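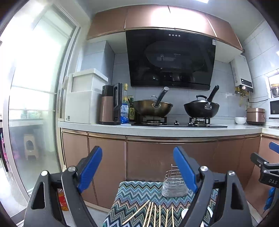

Section 4: Fitting your filter under the sink

Now for the fun part! By the end of this section you'll have filtered water coming out of its own little tap, and if you live somewhere with water as hard as ours in Zuvomdale, your first cup of tea will be a real treat. Read the whole section through once before you pick up a spanner.

These steps are for the Milier under-sink filter with the Landry side tap. If you bought the filter without a tap and want to use one you already own, check the thread size against the table in Section 3 first.

Before you start

Clear out the cupboard under the sink, all of it, including the things at the back you forgot you had. You'll want a torch, an adjustable spanner, a cross-head screwdriver, an old towel and a washing-up bowl. The 2 metres of white tubing in the box is enough for most kitchens. If your cold pipe is at the far end of the cupboard you can order a longer piece through Finditz, the spare parts shop.

CAUTION: Connect to the cold pipe only. Hot water will soften the tubing and ruin the cartridge.

CAUTION: Look for wires and pipes behind the back panel before you drill or screw anything into it.

Turning off the water

1. Find your stopcock and turn it clockwise until it stops. Don't force it. If it's stiff, work it gently back and forth, and call a plumber if it still won't move.

2. Open the cold kitchen tap and let it run until it gives up completely.

3. Put the bowl under the cold pipe and the towel under the bowl. A little water always hangs about in the pipe.

Fitting the bracket

4. Hold the bracket against the side wall of the cupboard, with the arrow pointing up. Leave a hand's width clear underneath, or you won't be able to get the cartridge out when it's time for a new one.

5. Mark the holes with a pencil, take the bracket away and make a small starter hole at each mark.

6. Screw the bracket on. The short screws are for cupboard walls and the long ones are for brick, so do check which bag you've opened (we've heard from people whose screws came out on the other side, next to the oven).

7. Lift the filter head onto the bracket and slide it down until it clicks. It's a lovely solid click and you can't miss it.

Connecting the cold pipe

8. Undo the nut where the flexible hose meets the cold pipe. Catch the old washer if it drops out and put it in the bin.

9. Fit the brass tee between the pipe and the hose, with a new washer on each side. Tighten by hand, then give each nut a quarter turn with the spanner.

10. Push one end of the tubing into the tee and the other into the port marked IN on the filter head. Each end should go in with a firm push and stay put when you tug it.

Note: Cut the tubing square. Kitchen scissors squash it into an oval and that's the usual cause of drips - a sharp craft knife on a chopping board makes a much better job of it.

Fitting the tap

11. Drop the Landry tap through the spare hole in your sink, with the rubber ring on top and the plastic washer and nut underneath. If there's no spare hole, turn to Section 5, where drilling is covered for steel sinks and wooden worktops. Please don't drill a ceramic sink yourself.

12. Run the tubing from the port marked OUT to the bottom of the tap. Keep the bends wide and generous. A kink will slow the flow to a trickle.

First run

13. Take the cap off the cartridge, line up the two blue dots and twist it into the head until it stops.

14. Check that the filter tap is closed, then open the stopcock slowly, a bit at a time, with your torch on the joints.

15. Dry every joint with kitchen roll, wait, and feel each one with a fingertip. If any are wet, close the stopcock, nip up the nut and try again.

16. Open the filter tap and let it run for 4 minutes. The water will spit and look grey at first - this is carbon dust and trapped air, and it's harmless. Use it on the garden or the house plants!

17. Close the tap, fill in the date on the sticker and put it on the inside of the cupboard door.

When to change the cartridge

Each cartridge is good for 1,000 litres. If the flow gets noticeably slower before then, change it early. The steps are in Section 6, and you won't need any tools.

Note: If you're away for more than a fortnight, run the tap until the water comes cold before you drink any.

Guide last revised January 2024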